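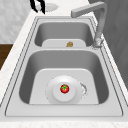 4.2 Who washes up, and when they say they do

Households in the Ireseck sample were asked to keep a dish diary for 30 days in April. Of the 82 that agreed, most finished, although several diaries show signs of having been filled in at a single sitting, in one pen, with great confidence. We kept these in the analysis and flagged them.

The gap between reported and observed washing was widest for evening meals. Respondents wrote "right after dinner" far more often than the water meters could support. Some 40 percent of evening entries had no matching draw on the meter before midnight. Soaking, a category we had not planned for, was then offered in interviews as a form of washing - and defended with some heat.

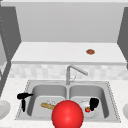 Figure 7. Rendered kitchen view with a double-basin sink and a red sphere in front.

Basin count did little to explain the gap. Owners of double sinks told us the second basin was for rinsing, and their diaries mention rinsing hardly at all. The earlier Quezada survey found much the same but blamed its questionnaire. Ours was shorter, and we are running out of things to blame. Household size mattered more, as did the presence of a teenager, whose entries were coded separately (see Section 4.3).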